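Notes from the Wiping-Up Corner

Readers of the April issue will remember our appeal for better habits at the Rulari kitchen. It drew 5 replies, 4 of them about the biscuits. We press on.

The subject this time is speckled worktops. A pale surface with dark flecks is a splendid thing to live with, as it hides crumbs, pepper and most of the evidence of toast. It is a poor thing to clean, for the same reasons. Run your palm across it before you declare it done. Your eyes will tell you whatever you want to hear.

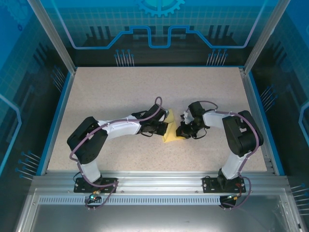

Something soft and yellow on a speckled top, with plenty of open surface still to cover.

As to method, start at the back and work forwards in overlapping strokes. Small circles in the middle are popular and achieve very little. Fold your cloth so there is a clean side to turn to, and rinse it when you run out of sides. Sponges should be wrung out and stood on edge to dry, please, never left to brood in the sink.

A fresh pack of 30 cloths is in the cupboard under the Chong kettle. The last pack went in a fortnight, and we would quite like some of them back.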